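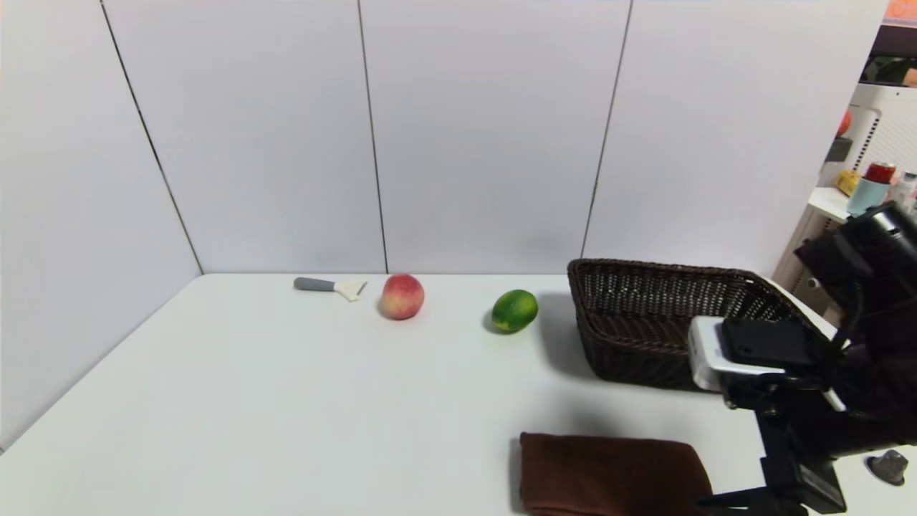

Shoaib Shaikh reckons a home robot that can clear a kitchen bench on its own is still 3 years off, and he would not put money on that either.

May
By Rana Pulleck

He has spent the past 2 years at Zomlow, where a small team trains an arm called Pano to do ordinary chores. Tidying is the main one at the moment: pick up the fruit, put it in the basket, leave the tools where they belong.

"Fruit is good practice," he said. "A lime and a peach are close enough in size, but you can't squeeze them the same. Pano bruised a lot of peaches over the summer."

Cloth is harder. A folded towel changes shape as soon as it is lifted, and the arm has to work out again what it is holding. In the last round of towel trials Pano finished 259 out of 1,000 without help. Shaikh called that a fair result.

Flat things are a nuisance as well. "A scraper lying on a bench gives you almost nothing to get hold of. You or I would slide it to the edge. We had to teach it that."

Shops have been asking too, mostly about restocking shelves after closing. He thinks that work will come first, as the goods are the same every night and there are no kids or dogs underfoot.

Asked whether he would have Pano in his own kitchen, he said he would for the dishcloths, but he'd keep doing the glasses himself.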